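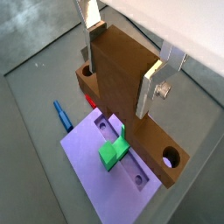 Ticket: Brown T part rotates in the fingers on insertion, Kiltier gripper only
Opened by: Padmavathi Amin
Status: Open, waiting on pads

Hi all, opening this properly now because I've been complaining about it in the hallway for days and Bindu told me to write it down (fair!).

Short version: I'm comparing the Kiltier gripper with the old Salian one on the printed assembly board, and the Kiltier loses on exactly one part, the brown T. It picks it up fine by the stem. Then on the way down to the purple plate the crossbar yaws a little, and the holes in the bar no longer line up with where the controller thinks they are. The Salian did this maybe once in a blue moon. Same arm, same Lesach controller, same approach path.

What I've tried so far:

Grip force. Default on the Kiltier is 700 in whatever units the Lesach page uses (it doesn't say, thanks guys). I went down to 371 and the part slid. I went back up to 700 and it yawed again. Stayed at 700 for everything after that so I'd only be changing one thing at a time.

Speed. Cut the descent to half. The yaw shows up later in the move but it still shows up.

Camera. I redid the wrist camera calibration from scratch in case the part was straight and I was just being lied to. Nope, new calibration agrees with the old one.

Swapping the print. We have a second brown T from the same file. Both have the usual layer lines, and the steps where the stem meets the bar are pretty rough. Same behavior with both, so I don't think it's one bad print.

Log line that keeps coming up, for anyone searching later:

WARN grasp_check: width changed after close, part may have moved

I'm attaching the run log. It's more than 3,000 lines, so search for grasp_check and skip the startup noise.

Comment from Bindu Naidu
Thanks for writing it up! Are the pads on the two fingers the same? When I look at the wrist view with the T in the grip, the one on the left is gray and the one on the right is cream. If those are different materials, I could see the part walking toward one side when you close. Also, is the green piece supposed to be in the slot during this test? You've got the T coming in right over it, and the upright tab is awfully close to the stem.

Reply from Padmavathi
Ugh, okay, the pads. I went and checked the box and you're right, they're two different materials. The gray one feels slick and the cream one is grabby. I had been staring at that camera view all week and just filed it under "shadow." The box had both kinds in one bag with no labels, so I'd bet they got mixed when the gripper was put together on our end.

On the green piece: yes, it's meant to be there, it goes in before the T in the current order. But good point about the tab. I reran with the green piece taken out completely and the yaw is still there before the T gets anywhere near the plate, so I'm calling that a separate thing to watch. I did leave the blue peg and the red part where they were. They're not in the path for this step.

Comment from Bindu Naidu
Sounds like pads to me then. Clurnidholm sells the cream ones in matched pairs, the order number on their page ends in 157. Want me to add them to the October order, or is that too far out?

Reply from Padmavathi
October is way too far out, I'd like to finish this comparison while I still remember what I was comparing! Can you put them on a separate order? In the meantime I found one more gray pad at the bottom of the bag, so I can run gray on gray. It won't be the final setup but it should tell us if matching is the thing.

Update, Sunday, February 28, 2021
Came in for an hour and put the gray pair on. The T stayed straight through the whole descent on every try I did, and grasp_check was quiet. It does slip down a little in the grip when the bar touches the plate, and I think that's just the slick pads. So matching fixes the yaw, and we still want the grabby ones for holding height.

Please don't use the Kiltier results from before today in the comparison table. I'll rerun the T step on both grippers once the cream pair is on, and I'm leaving this open until then. Bindu, ping me when the box gets here and I'll swap them the same day.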